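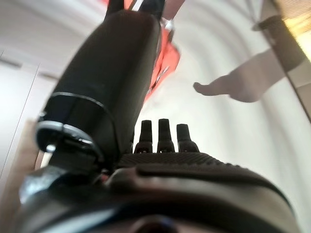
Season office diary: end-of-year tyre running at Seston

27 November 2022

The Series office was represented at Seston for the second and final day of tyre running. The circuit opened at nine. Fog held over the back straight until mid-morning and race control kept the pit exit closed while it lasted, so the first cars did not leave the lane until shortly before eleven o'clock.

The purpose of the day was to complete the long runs on the revised rear tyre supplied by Zeltar for next season. The short runs were finished yesterday and the lap times have already been sent to the entrants. Teams were reminded at the morning briefing that fuel loads were to be declared before each run, and that a run interrupted by a red flag would be recorded but left out of the comparison.

11 cars took part. One entrant withdrew overnight with a gearbox fault and has asked whether the mileage may be carried over to a private day in the new year. The office has replied that test mileage does not carry over under the present rules, and has sent the relevant page of the regulations with the letter.

Running was steady once the fog had gone. The revised tyre took longer to reach working temperature than the present one, and several drivers reported that the rear of the car felt light through the first two corners of a run. This was expected from the supplier's notes. From the fourth lap onwards the reports were more favourable. Wear on the inner shoulder was lower than at Rukum in June, though the two surfaces are quite different and the office would not wish the figures to be set side by side without that being said. Seston was resurfaced in part last winter. Rukum was not.

There were two stoppages. The first was for a car standing on the grass at the hairpin, which was recovered without damage. The second was for gravel on the racing line, and the sweeping vehicle took rather a long time to reach it from its station behind the paddock. The circuit has been asked to place the vehicle nearer to the hairpin for race meetings.

The longest run of the day was to have been 80 miles. In the event the light was going by half past three and the chief observer's post at the far end reported difficulty in seeing the marker boards. The chequered flag was shown early. The three cars still on the circuit had each covered enough distance for the supplier's purposes, and no extension has been sought.

After the close of running the supplier's engineers measured nearly 100 tyres in the scrutineering bay. The sheets were signed by the supplier and by the office, and a copy will be sent to every entrant that took part. Entrants who did not attend may request one in writing.

Also discussed at Seston

Fuel. Joo has confirmed that it will continue as the control fuel supplier for the coming season on the existing terms. Drums will again be delivered to the circuit on the day before first practice. Teams wishing to buy fuel for private testing should order directly from Joo and should allow more time than they did this year.

Rear wing end plates. Two entrants asked whether the repair patches permitted this season would be allowed again. The wording is being looked at. Until a bulletin is issued, the present rule stands, and patches must be shown to a scrutineer before the car goes out.

Paddock passes. The colour of the team pass will change. Passes from this season will not be accepted at the gate at any of next year's meetings, including the opening test.

Rukum. The circuit has offered a choice of dates for the summer meeting and has asked for a reply before the holiday. The office prefers the earlier date, which leaves a longer gap before the following round for those teams travelling by road. Entrants have been invited to give their views by letter or by electronic mail.

The office left Seston at six. The tyre bulletin is in draft and the supplier has been sent the section on pressures for checking.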